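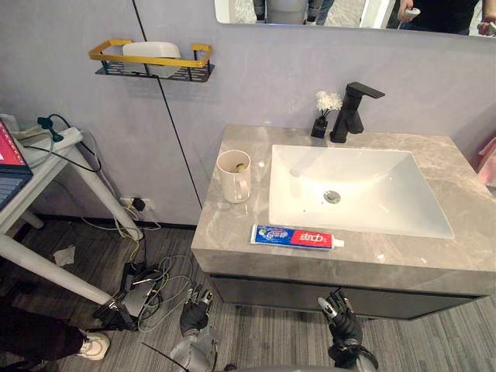
Does a mirror in view spoil demonstrations?

Posted in Teaching by demonstration, April

I am recording demonstrations by remote control for a two-handed robot and I have a question about mirrors. The task is to pick up the toothpaste tube from the front of the counter and stand it in the mug at the back left, without knocking the tap or the vase. We have 100 demonstrations so far. The arms are driven with handheld controllers and the only camera the model gets is the one on the head. Playing a few recordings back, I noticed how much of the operator gets in. There is a wide mirror above the basin, and you can see somebody in dark clothing in it with a white controller in hand, and someone else's legs further left. When the model runs by itself there will be no operator standing there. Am I teaching it to wait for a person in the mirror? And if so, do I have to throw the 100 away? I would like to keep the mirror if I can, as most bathrooms have one.

The software is Pemonov, if that matters. I have not trained anything yet.

Asked by rernby_flat

3 answers

kyei_bench
It can happen. We had something close to it with a glass cabinet door at Kyei. The operator always leaned forward just before closing the fingers, the lean showed up in the glass, and the model used it as the signal to grip. On its own it would reach the object and hover there.

I would not throw anything away yet. Train on what you have and then run the robot twice, once with a person standing where the operator normally stands, holding a controller that is switched off, and once with that spot clear. Do 5 attempts of each to start with. If there is no difference between the two you can stop worrying about it. If it only works with somebody there, you have your answer and it cost you an afternoon.

If it does turn out to be a problem, these are the things I would try, cheapest first:

Crop the top of the picture. From what you have posted the mirror runs along the top edge and its lower border is only just above the vanity, so you can lose most of it. Check that the tap and the flowers are still in view when the arms are at work, as you want the model to see what it has to avoid. Apply the same crop when the robot runs by itself. People forget this and then wonder why it reaches short.

Blank out the mirror area instead of cropping. This is fine if the head stays still during the task. If the head moves, the blanked area has to move with it, and I have never found that worth the trouble.

Move the operator. Stand further to the side and look in the mirror position from the height of the robot's camera, not from your own height. You will still get part of somebody now and then, but it will not be the same part in every recording.

Then record another 30 with the operator out of the mirror and mix them in with the old ones. Try to have the same person drive for those, otherwise you are changing two things at once.

One more point that has nothing to do with the mirror. The tube is lying flat with the cap pointing right. If it lies that way in all 100, the model will probably struggle when somebody puts it down the other way round. Turn it between recordings, and slide it along the counter a bit. Move the mug as well, within reach.

brerkov_learner
Cover the mirror with a sheet. That is what we did.

rernby_flat (original poster)
Thanks both. A sheet would work for recording but then the real bathroom would look different from the training pictures, so I would rather not.

I tried the crop last night and the tap stays in view with most of the mirror gone. I will train with and without it and do the test with a person standing in. And yes, the cap points right in nearly everything we have. I had the operators put it back in the same place each time, thinking that was the tidy way to do it.

pemonov_forum_regular
Agree with the first answer, mainly the part about testing before you re-record. I would add two things.

Look at the start and end of each recording. If the operator lifts the controllers to take over and lowers them at the end, that movement will be in the mirror every time and it lines up exactly with the arms starting and stopping. Trim the still parts at both ends. In Pemonov you can do this after recording and keep the original file.

Also look at where the hands are when you begin. If they start low, in front of the cabinet and below the counter, they have to come up past the front edge before they can do anything. Operators get lazy about that and clip the stone. Keep the clean ones and leave out any where a finger catches the edge, even if the tube ended up in the mug.

On cropping, I used a crop on a kitchen task and it was fine. Write down the numbers you used and save them next to the trained model.

kyei_bench
Seconding the trimming. I should have mentioned it.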